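Acta de la reunión del grupo de bebidas y postres de temporada
Drokwood, 23 oct 2018

Se abre la sesión con retraso. Se aprueba el acta de mayo, con una salvedad: donde decía que el sorbete de sidra «gustó a todos» debe decir «gustó».

1. Ponche caliente. Vurska presenta su receta de ponche de manzana y ron para el recetario de invierno. Varios asistentes dudan de que el clavo aporte algo y preguntan por qué se anuncia como receta rápida si pide 60 minutos de reposo. Vurska revisará el texto. No se aprueba.

2. Gelatinas de vino espumoso. Tindall asegura que cuajan sin problema. Consta en acta que lo mismo se dijo en mayo y que hubo que servirlas con cuchara. Se acuerda repetir la prueba en 3 tandas, con la gelatina pesada en balanza y no a ojo.

3. Gastos. Se han gastado 309 euros en licores de un presupuesto anual de 1269. Se pide el desglose, que no se ha traído. Queda pendiente, otra vez.

4. Chocolate con naranja y brandy. Lakeck propone sustituir el brandy por un aroma. La propuesta se recibe con poco entusiasmo; se admite una cata a ciegas, sin compromiso de publicar el resultado.

5. Ruegos y preguntas. Se pregunta si alguien ha preparado en su casa las recetas del recetario anterior. Contestan dos personas. Se ruega probarlas antes de redactar más.

Se levanta la sesión sin fijar la próxima fecha.

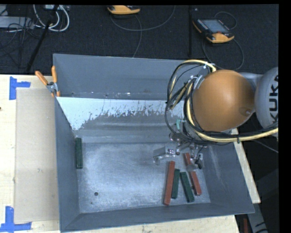 Brazo KUKA en el interior de una cubeta metálica gris.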